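Sandwich night is back at our place, and I could not be happier about it! August is too hot for the oven anyway, so for the next 4 weeks dinner is bread, something crunchy and whatever we feel like squeezing on top.

I've gotten weirdly attached to laying it all out first. Mustard on one side, lettuce next to it, then the plates, and the toaster down at the far end (I love that cream color with the chrome so much). 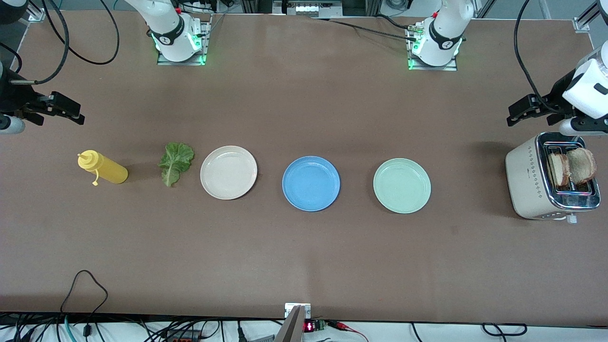 The plates are the part I fuss over. I bought a stack of plastic ones from Cullik years ago and I always reach for the blue – mint is a close second. They weigh nothing, they stack, and dropping one is no big deal.

As for the bread, I like it properly golden, with a crust that crackles when you bite. Mustard goes straight on the toast, lettuce on top of that, then cheese. Next week I'm trying pickles!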